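Kaso Flexible Table Edging, 32 mm
Product code KS-455
Sold by the metre or in full coils

Kaso is a soft PVC edging for desks, meeting tables and counters with curved or shaped tops. It has a flat face and a barbed tongue on the back. The tongue is pushed into a groove cut along the edge of the board, where the barbs hold it without screws or pins. The face covers the full depth of a 32 mm top. Thinner boards need a narrower profile from the Loteck range — do not trim the face down on site, as the cut line will show.

Colours: white, light grey, black
Finish: matt, fine grain
Face height: 32 mm
Groove width: 3 mm
Smallest outward curve: 17 mm radius
Suitable boards: MDF, chipboard, plywood
Use: indoor only

The groove should run along the centre of the edge and be cut with a slotting cutter in a hand-held router. Clear all dust from the groove before fitting. A tight fit is normal. If the strip can be pulled out by hand, the groove is too wide and the strip must be glued.

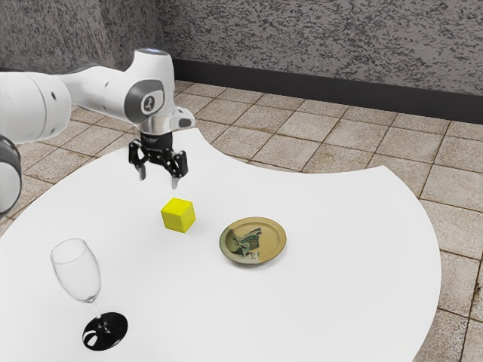 Measure the edge with a cloth tape or a length of string, laid close against the board all the way round. Straight measurements taken across the top are of no use for ordering on anything other than a rectangle. A white top with an irregular, curving outline like this one needs more edging than a plain rectangle of the same overall length and width, and the difference should be measured, not guessed. Add one hand's width for the joint and cut off the excess last.

Start on the straightest part of the edge. Tap the strip in with a rubber mallet, working in one direction. On tight outward curves, warm the strip with a hot air gun on its low setting and snip small notches in the tongue. Inward curves should be taken slowly, with the strip held against the board until it cools. Square inside corners cannot be wrapped and must be mitred.

Clean with warm water and mild soap. Solvents will dull the surface.

Full coils are sent from the Trisley warehouse. Cut lengths are prepared to order and cannot be returned unless faulty. Orders for cut lengths placed after midday on Friday are prepared the following Monday. For colour samples or advice on groove depth, contact Raghda Haddadin at the trade counter.

Related items: Loteck narrow edging, Contreras slotting cutter 3 mm, rubber mallet (white head)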